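Pens first, then the paperwork: Nunow's robot arms learn to tidy up

By Meinir Morgan
March 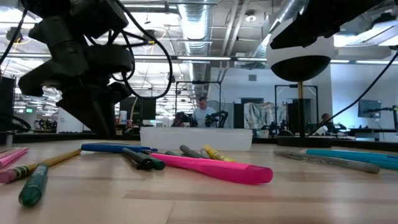

Markers and a clear plastic tub on one of the tables at the Nunow workshop.

Anyone who has ever tidied up after children will feel for the team at Nunow, who have spent much of the winter teaching pairs of robot arms to put pens away. Their method, called Jundari, lets the arms learn from people guiding them by hand, and then asks for extra lessons only on the pens they fumble (the short, fat ones, mostly!).

With 40 guided lessons, the arms cleared the table in 53 of 60 tries, which Soo-ah Bang, who leads the work, calls "a lovely surprise, and a great relief to all our wrists". Two of the misses came down to a pen rolling off the table. Her colleague Han-gyeol Ok would like to try cutlery next, and the group hopes to share its write-up before the summer.

Sign up to our newsletter for local science news. We use cookies to improve this site. Accept | Manage settings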